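In defence of the room with nothing in it

Every March, when the light comes back and shows me exactly what I have been ignoring on top of the bookcase, I go through the same small argument with myself about space. My house is not large. It has a front room, a back room, a kitchen you can cross in three steps if the bin is where it should be, and upstairs a little room over the porch which, for the first nine years I lived there, was full. I couldn't have told you what it was full of. It was simply full, in the way a river is wet.

Then a pipe went, and everything had to come out so that the floor could be lifted, and for a fortnight after the work was finished I didn't get round to putting anything back. I used to go and stand in there with my tea. I'd like to persuade you to try it, if you have any room at all that could be spared for such a thing (and I do know that plenty of people haven't, and I don't mean to be smug about it).

We have got into the habit of thinking that a room must earn its keep. The catalogues certainly think so. I have one from Stestia on the kitchen table that would like me to buy a bench which is also a box which is also, if you pull the right handle, a bed for a guest I have not invited. It costs 742 pounds. The Kuroda people will sell you a shelf for the space above a door, and I will admit I looked at that page for a good long while, being only human and owning a great many jam jars. But all of this cleverness begins from the notion that an empty bit of floor is a fault waiting to be put right, and I have come to think it is nothing of the kind.

My grandmother had a parlour that was kept for best, and we laughed at her for it, all of us, for years. It was cold and it smelt of polish and we were allowed in at Christmas. But she used to go in there by herself of an afternoon and sit for ten minutes before she started the potatoes, and I wonder now whether she was the only one in the family who knew what she was about. She had brought up a houseful in that place. I should think ten minutes with no cardigans on the chairs was worth a good deal to her.

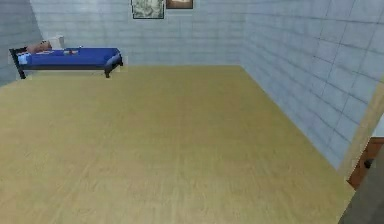
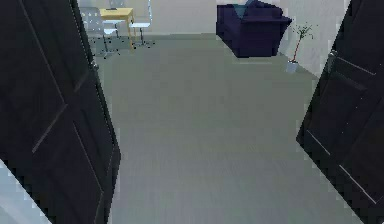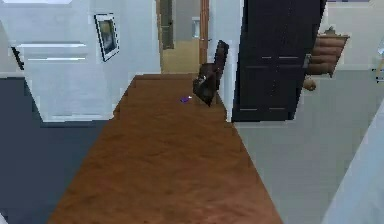 I'm not asking anybody to live like a monk. I like my things. I like the heavy blue teapot and the lamp that leans, and I should be miserable in one of those houses where you feel you ought to apologise for carrying a newspaper. All I would say is that one clear floor somewhere makes the rest of the clutter a great deal easier to be fond of.

The little room over the porch has a chair in it now, and a rug, and for the moment that is the lot. My sister has asked twice whether she might store some boxes there until the summer. I have told her I'm thinking about it, and I am, though mostly I do my thinking in the chair.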